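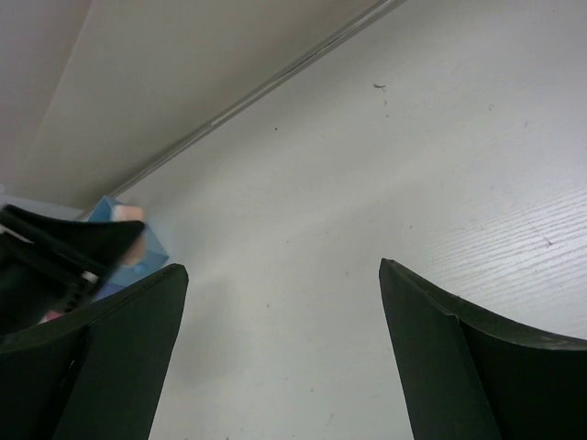 Unit 4: Sorting Cells and the People Beside Them
Instructor: Emiliano Insaurralde

Our case this week is Cokeo, a packing firm that moved small-parts sorting from hand benches to two-arm cells. Before the change, 15 people sorted full time. After it, 8 stayed at the cells and the others went to receiving and repair. Pay grades were kept until July.

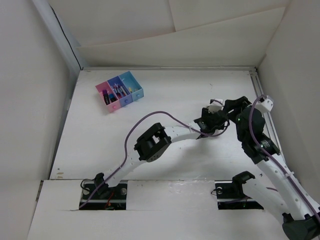 What does an operator do all shift?
Mostly refilling trays, clearing dropped parts and restarting the arms after a stop.

Terms to know
Handover: the point where a person takes over from the arm.
Idle watch: paid time spent waiting for a fault.

Points for discussion
1. Operators logged 3,428 stops in the first quarter. Who should read that log?
2. Idle watch was the most common complaint. Sorters missed talking across the bench.
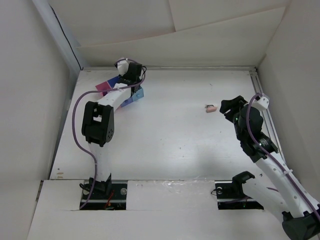
3. New hires learn the cell first and never sort by hand. What happens to the hand skill?

Reading: Shirima, chapter 2, and the Dirkus shop agreement, section on retraining. Bring one page of notes.
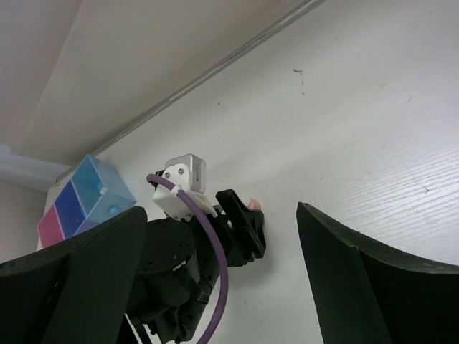 Fig. 4. Arm with bracket-mounted camera and purple cable.

Notes are due January 21, 2025.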